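# Clearing Shared Surfaces in the Sotville Residence

## 1. Background

This report forms part of the second-year module in domestic space studies at Ernora. It considers how small furniture in shared student rooms is used between cleaning rounds, and how much of that use is storage in any useful sense. The survey covered 44 rooms and was completed in December.

## 2. The furniture

Each room has a low chest with three drawers and a flat, glossy top in grey-brown. The top is the surface nearest the door in most rooms, and residents reported putting down whatever they were carrying when they came in. Snack packaging and drinks cans were the items most often recorded.

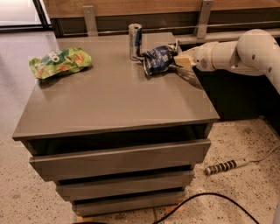
## 3. Observations

Items left on a chest were entered on the Pollon record sheet under three headings: waste, recyclable and to be kept. Crumpled snack bags were entered as waste. Cans were entered as recyclable once checked and emptied – a few residents objected to this where a drink was unfinished.

Drawers were recorded separately. A top drawer standing forward of its normal position leaves a dark gap under the edge of the top, and crumbs can fall into it when the surface is wiped. The team therefore closed all drawers before wiping.

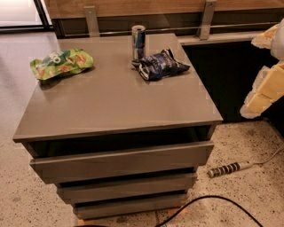
*Figure 2. Chest top with two crumpled snack bags and a slim drinks can; top drawer pulled out.*

## 4. Recommendation

A small lidded bin should be placed beside each chest. The estimated cost for all rooms is around 2,000, to be met from the Son furnishing allowance.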